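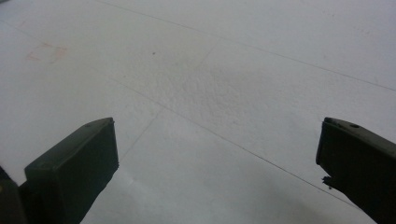 Plollthorpe Community Centre | Buildings and Upkeep Team

The new floor: gallery and notes

Tiled floor, ground level. Off-white with a faint speckle, large square tiles, thin grey grout lines.

The ground floor at Plollthorpe has been retiled from the front entry through to the back kitchen. The old vinyl came up in stages over the summer break and the last of the grout was finished a fortnight before the centre went back to normal hours. We have had a fair few questions at the desk about the tiles, the cleaning and what can go on top of them, so this page has a short entry for each part of the job.

The tile is Virág, in the off-white. We looked at a mid-grey and a sand colour as well. The grey made the hallway look like a car park and the sand colour was only available in a smaller size, with a lot more grout to look after. The speckle in the off-white is slight and you have to look down at it to notice. It hides crumbs and grit better than a plain white would – good for the eye, less good for whoever is sweeping.

Front entry
Laid first, so that the side door could be used while the hallway was shut. The mat well was kept where it was and the tiles were cut to meet it. The old brass strip has been cleaned up and put back.

Hallway
The longest run in the building. The tiles were set out from the centre line and the cuts were left to the walls, where the skirting covers most of the difference. If you stand at the kitchen end and look back, the joints run straight to the front door. They did not run straight the first time, and two rows were lifted and done again.

Activity room
This room took 179 tiles, counting the cut ones along the window wall. The subfloor dipped near the store cupboard and had to be filled before anything could go down. Tables and chairs are back in. All of the chairs have new felt feet and the trestle tables have rubber caps. Please check that the caps are still on before you drag a table anywhere, or better, get a second person and lift it.

Store cupboard
Tiled right to the back, which meant emptying it. A good deal of what came out did not go back in: three broken urns, a box of curtain hooks, a badminton net with no posts. The shelving has been refitted 10 centimetres higher off the floor so that a broom fits underneath.

Back kitchen
Same tile again. The joints along the sink side were sealed twice. The fridge is on a sliding base now and can be pulled forward by hand, so there is no excuse for what was behind the last one. The gap beside the stove has been closed with a metal strip.

Toilets and wash area
Not part of this job. The small blue tiles in there are sound and will stay until the plumbing is done, which is planned for August.

Grout

Skerkel, in the mid-grey. White grout was suggested and we said no. A mid-grey joint starts out grey and stays that way, and against the off-white it gives a thin, clear line without looking heavy. The colour on the sample card was darker than the colour on the floor, so if you are matching it at home, do a test patch first and leave it overnight before you decide.

There are 33 spare tiles and one unopened bag of grout in the shed, on the bottom shelf behind the paint. Please leave them there. Tile colours change between batches, and the spares are from the same batch as the floor.

Everyday care

Sweep or use the soft-head vacuum after every session. The stiff broom is for outside.

Spills can be wiped up with a cloth and plain water. Tea and cordial come off easily if you get to them the same day. Paint should be left for us if it has already set – a scraper will take it off the tile but it will also take a bit of the joint with it.

The weekly mop is done with Plondumier floor wash, one capful to the bucket, changed when the water goes grey. More than a capful leaves a film, and the film shows up as dull streaks when the afternoon sun comes in low along the hallway. We found this out in the first week. Rinsing with clean water fixed it, though it took three goes.

No bleach, no vinegar and no wax polish. The tiles would put up with most things, but the sealer on the joints will not.

Furniture and equipment

Groups bringing in their own gear are asked to put something soft under anything with metal feet. There are carpet squares in the crate by the activity room door, and they should go back in the crate at the end. Exercise mats can go straight onto the tiles. They do slide more than they did on the vinyl, so the walking group and the stretch class have both switched to the grippy-backed kind.

Tape is fine for marking out if it is the low-tack blue sort and it is lifted the same day. Packing tape is not fine.

The floor is colder underfoot than the old one. Playgroup now uses the two big rugs from the upstairs landing, and these are rolled and stood in the corner when they are not needed. The room is also louder. We have put up heavier curtains, which took the edge off it, and we are looking at some soft panels for the far wall if the money stretches.

Lighting

The lights in the hallway are the old ones. The tiles still look pale with the lights turned down, but a small drop on the floor can be hard to spot, so turn everything on when you mop and do the corners last. New fittings have been priced at 42 dollars each and will be put in a few at a time.

What is left to do

The door to the back kitchen rubs on the new floor when the weather is damp and needs a shaving off the bottom edge. One skirting board in the hallway is still only undercoated. The threshold at the side door has a lip on it that catches trolley wheels – a sloped strip is on order, and until it comes please use the front.

If you notice a cracked tile or a joint that has started to crumble, write it in the book at the desk with the room and the nearest wall. A note saying "tile near door" does not help much in a building with this many doors.

More from Buildings and Upkeep

- Repainting the upstairs landing
- Gutters and downpipes, before and after
- Where everything lives in the shed
- Kitchen cupboards: new labels
- Side gate latch replaced
- Hall hire: leaving the room as you found it

Contact the centre desk | © Plollthorpe Community Centre | Page updated 20 May 2023 | Back to top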